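Gates of Huerta

I started walking the streets of Huerta in June with one plan: look at the gates. Old ones, loud ones, ones repainted so many times the hinges have gone round and soft. My friend Lizeth Condori came along for most of it and spotted half of my favorites!

Number 144

Maroon ribbed metal with rust-brown coming through in patches, and a white lattice of diamonds across the top. I love the hand-painted number — look at those open, angular fours!
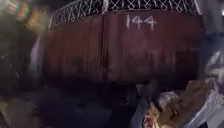

Reading the numbers

Once you start noticing house numbers, you can't stop. Some people buy tiles, some use a stencil, and some just grab a brush and go for it. The brush ones win every time for me, especially when the strokes come out uneven and you can tell a person made them.

Colors and weather

Dark reds and greens are the classics in Huerta, and they age beautifully. Efraín Londoño, who welded gates here for 22 years, told me he likes them best once the sun has had a good go at the paint. I'm with him. Go early, around seven in the morning, when the light runs sideways along the ridges and every streak shows up.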